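Ticket 474: Orchestral template plays a quarter tone flat after moving to the rehearsal room computer
Status: Closed
Opened by: Ruba Nasrallah, Salameh Chamber Orchestra
Handled by: Tudor Chiriac, Trotton support desk
Opened: October 6, 2019

Reported problem

We have a playback session with strings, harp and a small choir that the players use for sectional practice. It was built on the laptop in August and sounded fine there. Opened on the desktop in the rehearsal room, everything comes out low. The harpist tunes to a meter and says we are well under pitch. The tempo also drags. The choir stems have clicks in them, mostly in the slow movement.

Session has 197 tracks. Most are the Sidotholm string library, the rest are recorded stems. Interface is the Drunurton rack unit with the current driver. I have restarted everything, including the interface.

First reply

Low pitch together with slow tempo usually points to a sample rate mismatch. Please check two places: the session settings inside the program, and the clock page in the Drunurton control panel. Send me both numbers. Also tell me whether the interface is set to internal clock or to the digital input.

Please don't retune the string library to make up the difference. It will hide the fault and you will have to undo it track by track.

Customer update

Session says 48 kHz. Control panel says 44.1 kHz and the clock source is the digital input. I don't know who set that. Relu Jitaru ran the last recording in that room and had a second preamp plugged in, so it may have been then. The preamp is gone but the cable is still in the back.
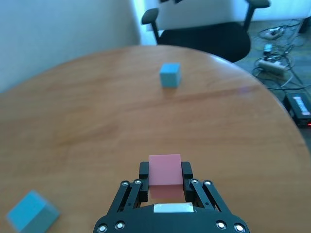

Tudor Chiriac

Thanks, that explains the pitch. The interface is told to follow an outside clock that is no longer there, and it has stayed at 44.1. Steps:

1. Close the session.
2. Unplug the digital cable at the rack unit.
3. In the control panel set clock source to Internal, rate to 48 kHz.
4. Power the interface off and on.
5. Open the session and play the harp track alone against the meter.

Leave the clicks for now. They may go away with the clock, or they may be a disk problem -- we can look once the pitch is right.

Customer update

Did all 5. Harp is in tune and the tempo matches the laptop. The clicks are fewer but still there on the choir stems. Strings are clean.

Second reply

Where are the choir stems stored? If they are on a different drive from the string library, please copy them to the same internal drive and relink. Then raise the buffer one step. Nobody plays live through this session, so the extra delay won't matter.

Customer update

They were on an external drive. Zamfira Grecu copied them over this morning. Six of the files would not relink by themselves because the names had been changed, so she pointed to those by hand. Buffer is up one step. We played the slow movement from start to finish with no clicks.

One more question: is there a way to stop the clock setting from being changed again? Several people use the room.

Closing note

The control panel has a lock under Preferences that asks for a password before the clock page can be edited. I would also save a Drunurton preset with Internal and 48 kHz and load it before each rehearsal. Anyone bringing in a digital preamp will need the lock taken off first, so keep the password with whoever books the room.

Confirmed by customer, lock is on and Paraschiva Nedelcu has the password. Closing the ticket. Reply to the last message if the clicks come back and it will reopen.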